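Grostach Robotics Club: Questions We Get Asked

Last updated 15 Jul 2018

These are the questions that come in through the contact form, most of them from parents, some from students and a few from people who have read something in the paper and want to argue. The answers are written by the member of the committee who believes the least of what is said about robots, which the rest of the club felt was the safest choice.

Joining

What is the club?

A student-run club that meets in term time in the technology block at Grostach. We build things that move, enter one competition a year and run one longer project. Membership is open to anyone enrolled, on any course. You don't need to be studying engineering. Two of our better builders came from geography and music.

Do I need to know how to program?

No, but you will need to put up with people who do. There is a short course in the first weeks of the autumn term which covers enough to read a sensor and drive a motor. It will not make you a programmer. Anyone who says you can learn this in a fortnight is selling a kit.

What does it cost?

The fee is £8 a term. That pays for batteries, solder, screws and the things that go up in smoke. If the fee is a problem, write to us and it won't be mentioned again.

My son/daughter wants to join so that they can get a job in AI. Is it worth it?

We get this one a lot and would rather disappoint you now. The club is good for learning how to find out why something doesn't work, and how to share a bench with a person who never puts the Allen keys back. Employers say they like that. Whether they do, you would have to ask them. We have no figures on what former members went on to do and we're suspicious of clubs that print them.

Can I come for a session before paying?

Yes, up to 3 sessions. After that somebody will ask you for the money, possibly in the middle of something.

The competition

Which competition do you enter?

The Mikeck Challenge, held each May. Teams build a small wheeled robot that has to cross a course, pick up a set of blocks and put them in a bin. The robot has to run without anybody touching it.

How did you do this year?

Badly, then slightly less badly. In the first round the robot drove into the side wall and stayed there with its wheels going until time was called. In the second it moved blocks and lost points for moving them to the wrong side. In the third it did what it was built to do, once, at a speed that made the marshals look at their watches. We finished in the lower half of the table. The full results are on the Mikeck site for anyone who enjoys that kind of reading.

Why did it hit the wall?

The lights in the hall were brighter than the lights in our room and the line sensor was set up for our room. This is a mistake every team makes in its first year. It was our fourth.

Is it true that some teams buy their robot ready-made?

The rules allow a bought chassis. What people do with that is up to them and to the scrutineers. We built ours, which you can tell by looking at it.

Are there prizes?

A shield and a voucher. The voucher wouldn't cover the petrol.

The Brisano project

What is Brisano?

Our long project, named after a café that used to be over the road and has since closed. The aim is to get a two-armed robot to lay and clear a simple place setting. It started as a joke about the washing-up and has now eaten two years of people's evenings.

Can the robot lay a table?

No. It can sometimes put down a spoon. We say "sometimes" because we keep a log, and the log is not flattering. There is a clip on our front page where it goes well. Please treat it as you would any clip of a robot where it goes well, and ask how many tries there were before someone pressed save. For that one there were a good many.

So what are you doing in the meantime?

Recording people doing the job, over and over, so that there is something to learn from. The idea is that if a program is given enough examples of a person moving a spoon, it will work out how to move a spoon. Several of us had doubts about this when it was proposed and I still have most of mine. It does better than the old way, where we wrote every movement out by hand and the arm stopped dead if the plate was a finger's width to the left. That is as far as I'll go.

How many examples do you have?

There are 900 in the folder. Of those, 200 had to be thrown out when we checked them. In some the recording had stopped early, in some the person had forgotten what they were meant to be doing, and one batch had been given the wrong labels from start to finish. Checking is dull work and new members tend to get a lot of it. We do say so at the welcome evening.

What does a recording session involve?

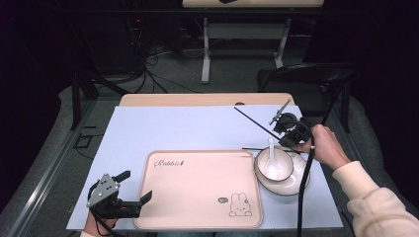

A session is an hour or so of doing one small job again and again, and if that sounds boring, it is. You don't use your fingers on the dishes. You work with a hand-held gripper in each hand, and each gripper has a cable hanging off it that you learn to keep out of the way, usually after the first time you don't. The set is kept plain: a pink tray with a rabbit drawn on it, and next to it a white bowl on a saucer with a soup spoon standing up in the bowl. People expect the bowl to be the hard part. The spoon is worse. It leans wherever it likes, and a spoon that leans a bit differently each time is exactly what the program is supposed to cope with and, so far, mostly doesn't. If you come along, wear something comfortable, bring a drink with a lid and ask for a break when your wrists get tired.

Why not just use your hands and film that?

We tried. A hand can do things that our robot's grippers can't, such as rolling a spoon between finger and thumb, and the arm then tries to copy a movement it has no means of making. Holding the grippers makes you as clumsy as the robot. That is the point of them, and it is quite humbling.

Will it work with my crockery?

Almost certainly not. It has seen very little crockery. When we swapped a bowl for a deeper one last winter the success rate fell so far that we put the old one back and went home. This is worth remembering when you next read that a robot butler is five years off.

Who owns the recordings?

The club does. Everybody who takes part signs a form saying what we keep and for how long. You can ask for yours to be deleted and we'll do it, though you may need to tell us which day you came, as the early ones were filed by someone with their own ideas about filing.

Is this going to put waiters out of work?

Come and watch it for ten minutes.

Money and sponsors

Who pays for all this?

The fees, a yearly grant from the student union, and Andrade, a local supplier who lets us have returned parts at a low price. They get their name on our banner. They don't get a say in what we build and to be fair to them they have never asked for one.

Would you like my company to sponsor you?

Perhaps. Please tell us what you want for it in the first email. We turned down an offer last year that came with a press release already written, in which our robot was said to be "learning to think". It was learning to let go of a spoon.

Visits and the rest

Can you bring the robot to our school fair?

The competition robot, yes, if there's a flat floor and somebody on your side who'll answer the phone on the day. The two-armed one doesn't travel. It takes a whole evening to set up again after being moved and the people who would have to do it have made their feelings known.

Can you fix my robot vacuum?

No.

Can I borrow tools?

Members can, if they sign the book. The book is on the hook by the door. The small torque driver has been missing since Easter and if it is in your bag we don't need to hear how it got there.

I have an idea for a project. Will you build it?

We'll listen to it. Then we'll ask whether you are going to be there every week, and the conversation is often shorter after that. Ideas are taken at the first meeting of each term.

How do I get in touch?

Use the form on the contact page. It is read during term. In the holidays it's read when someone remembers, so please don't send it twice.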